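Handout 2: Chilling a bottled drink in a small fridge
Kitchen Practice, Salden evening course

Most of what gets passed around about cooling a bottle is repeated far more often than it is tested. Bring some doubt to it. We are dealing with the ordinary case: a tea-colored drink in a capped bottle that has been left out on a table, and a compact fridge within reach.

First claim: a bottle left out will "go off" within the hour. Unopened, and sold from an unrefrigerated shelf, it won't. It has been sitting at room temperature in the store and in the truck before that. Opened is another matter. Go by the label, and be suspicious of your own memory of when you broke the seal.
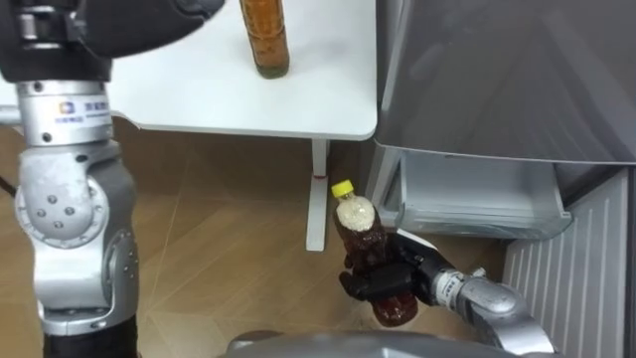
Contreras objects that an unopened bottle left out still tastes flat by evening, whatever the label allows. Fair enough, though I would like to see that tried blind. Warm sweet tea tastes sweeter than cold sweet tea, and people call all sorts of things flat.

Second claim: the freezer drawer is the quick way. It is quicker. It is also where bottles get forgotten. Water expands as it freezes, a full bottle has little room to give, and glass is the worse choice of the two. The Erndale notes say 19 minutes is "always safe." Always, in which freezer, with what size of bottle, starting from what temperature? A number that exact with none of those stated is a guess – treat it as one. Set a timer, check early, and move the bottle down to the main compartment once it is cold enough to drink.

Laying a bottle on its side is a matter of headroom. Shallow drawers leave no choice.
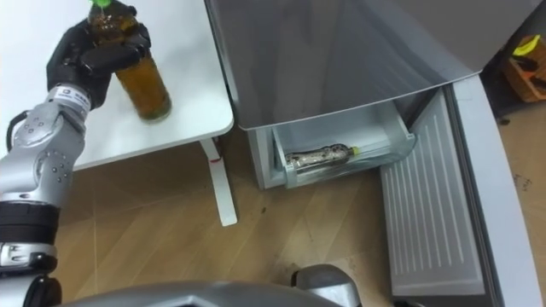

A capped bottle can lie flat if the cap is sound. Tighten it, tip it over the sink, and look for drips before you trust it. I don't believe the claim that lying down cools it faster by any amount you would notice at home. Contact with a cold surface helps a little, and so does leaving space for air to move, but the larger effect is how long you stand there with the door open deciding.

Third claim: load everything at once to save opening the door. Sensible on paper. Several warm bottles together in a small fridge will warm up whatever is already in there, so put in what you plan to drink first.

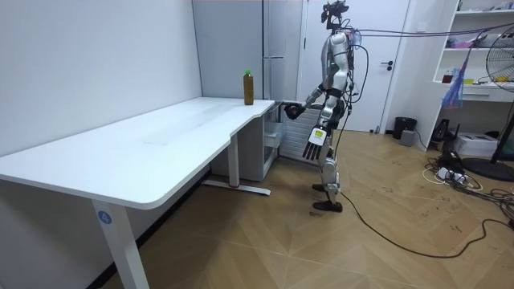 Fig. 3. Bottle with green cap on the tabletop.

For Friday: chill 2 bottles of the same drink, one upright and one lying down, and write down both temperatures before you write down an opinion.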